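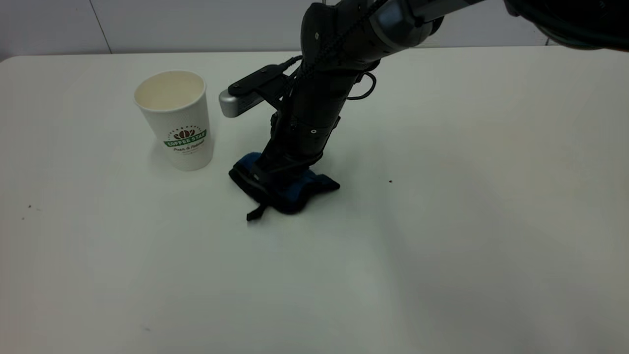
Replacing the raw-water impeller on a small marine diesel

Print this page | E-mail this page

These notes cover the routine replacement of the rubber impeller in an engine-driven raw-water pump, as fitted to most inboard diesels in sailing yachts between 8 and 14 metres. They were written for owners of the Hirko 395 sloop, which has the pump on the front of the engine behind the companionway steps, but the method is the same for any flange-mounted or belt-driven pump with a flat cover plate. Where the engine manual differs from what is written below, follow the manual.

When to do it

Replace the impeller once a year or at the interval in the engine manual, whichever comes first. On boats laid up ashore for the winter, the usual practice is to take the impeller out at lay-up and fit a new one at launching. An impeller left in the pump all winter takes a set: the blades that have been pressed against the cam stay bent, and the pump loses suction when it is next run.

Replace it at once, whatever its age, if:

- the engine has been run with the seacock shut, even for less than a minute
- the flow at the exhaust outlet has dropped and the strainer is clear
- the engine runs warmer than usual at cruising revs
- a plastic bag or weed has been cleared from the intake

Tools and parts

- New impeller of the correct part number
- New cover gasket or O-ring
- Screwdriver or nut driver to fit the cover screws
- Impeller puller, or two flat-bladed screwdrivers with the edges rounded off
- Small plastic scraper
- Glycerine, washing-up liquid or the sachet supplied with the impeller
- Torch and a small mirror
- Rag and a shallow tray to go under the pump
- Two spare cover screws

Do not buy by diameter alone. Two impellers can share the same outside diameter and width and still differ in the drive: a flat, a single key, a spline or a cross pin. Take the old one to the chandler, or quote the number stamped on the hub. The Rastlow pump on the early 395 uses a cross-pin drive and the later one a ten-tooth spline. The two are not interchangeable, and the pump bodies look alike from the front.

Impellers are sold in neoprene and nitrile. Neoprene is the normal choice for engine cooling. Nitrile stands up to oil and fuel and is meant for bilge and transfer pumps. It has a shorter life when used for cooling.

Before starting

1. Stop the engine and let it cool.
2. Switch off the engine battery at the isolator and take the key out of the panel. Hang the key on the seacock handle. It cannot then be forgotten, as the engine cannot be started without handling the seacock first.
3. Close the raw-water seacock. If it has not been moved for some time, work it back and forth a few times before relying on it.
4. Remove the companionway steps and, on boats with the side access panel, take that off too. The lower cover screws are much easier to reach from the side.
5. Put the tray and rag under the pump. A cupful of water will run out when the cover is loosened. If it keeps running after that, the seacock is not fully shut. Stop and deal with the seacock before going further.

Removing the cover

Note which way up the cover sits. Some covers are marked on the outside and have been turned over at an earlier service to present a fresh face to the impeller, in which case the marking will be inside.

Slacken all the screws by half a turn before removing any of them. Take out the lower screws first and leave the top one until last, so that the cover hangs from it and can be swung aside. Cover screws are usually brass or bronze with shallow slots, and the slots tear out easily. If one will not move, press the driver in hard and tap the end with a light hammer, then try again. Do not use a longer lever.

If the cover is stuck, slide the scraper behind it at the edge. Do not use a steel blade on the sealing face. A scratch across it will let air in, and a pump that draws air will not prime.

Removing the impeller

Before touching the impeller, look at the way the blades are bent and write it down or draw it. On most engines the blades trail, so that they bend back from the direction of turning.

With a puller, screw the body into the hub or close the jaws on it, depending on type, and wind the centre bolt in until the impeller comes away from the shaft. With two screwdrivers, place them on opposite sides of the hub, put a piece of rag under each shank to protect the rim of the housing, and ease the impeller out evenly. Pliers may be used on the hub but not on the blades if the impeller is to be kept as a spare.

If the hub stays on the shaft while the rubber comes off, the bond has failed. The pump will have been turning without moving any water, or moving very little. Remove the hub with a puller. Do not cut it off in place.

Inspecting the parts

Count the blades on the old impeller. If any are missing or have lost their tips, the pieces must be found. They travel downstream and lodge in the first narrow place, which is normally the inlet end of the heat exchanger. On the 395 this means taking off the hose between the pump and the exchanger, then the end cap. Lay the pieces out against the impeller until the blade area is complete. Fragments left in the system will reduce the flow with a new impeller fitted, and the fault will then be looked for in the wrong place.

Next, check the following:

Blades. Bend each one sharply at the root. Cracks at the root mean the impeller is finished. Flat, shiny tips show wear.

Cover plate. Run a fingernail across the inner face. Light polishing is normal. A groove that catches the nail means the plate should be turned over or replaced.

Cam. This is the raised part of the housing wall that bends the blades. It should be smooth and its fixing screw tight.

Shaft seal. Look at the drain slot on the underside of the pump, between the housing and the engine flange. Green or white crust there shows that the water seal has been weeping. Oil there points to the inner seal. Neither will be cured by a new impeller. The Biswas seal kit fits both versions of the pump, but the pump must be taken off the engine to fit it.

Fitting the new impeller

1. Wipe out the housing and remove every trace of the old gasket.
2. Coat the blades, the housing wall and the inside of the cover with glycerine or washing-up liquid. Never use grease or engine oil on neoprene – it makes the rubber swell.
3. Start the impeller into the housing, turning it as it goes so that the blades all fold the same way. A cable tie pulled round the blades will hold them down and can be slid off as the impeller enters.
4. Line up the drive with the shaft. With a cross pin, make sure that the pin is still in its hole. It can fall out when the old impeller is removed and be lost in the bilge.
5. Push the hub fully home. It should sit level with the housing or a hair below it.
6. Fit the new gasket. Paper gaskets go on with a smear of glycerine. O-rings go into a clean, dry groove. Sealing compound is not needed with either.
7. Refit the cover and tighten the screws a little at a time in a diagonal pattern. They should be firm and no more.

If the blades were fitted bent the wrong way, no harm is normally done, as they flip over at the first turn of the engine. It does strain a stiff new impeller and is better avoided.

Testing

Open the seacock. Look into the strainer and check that it is full, topping it up by hand if the boat has a high-mounted one. Reconnect the battery, start the engine and go straight to the exhaust outlet. Water should appear within 30 seconds. If it does not, stop the engine. Check the seacock, then the strainer lid seal, then the pump cover, in that order.

With water flowing, let the engine idle for five minutes and feel round the cover with a dry finger. Then run at 700 rpm above idle and check again. Look under the pump once more after the first hour under way.

Write the engine hours in the log and on a strip of tape stuck to the inside of the engine box. The last entry on the boat used for these notes was 215 hours, with all blades sound.

Spares to carry

Two impellers, two gaskets and a spare cover plate will cover most passages. Keep impellers in their packets, away from light and from the engine space. The Resileck quick-access cover, with thumbscrews in place of slotted screws, is worth considering if the pump can only be reached by feel. Its O-ring should be renewed each season and a spare kept with the impellers.

Last updated: February 2024

Notes by Apolinar Zavala | Contact | Copyright Hirko Owners' Technical Pages | Back to top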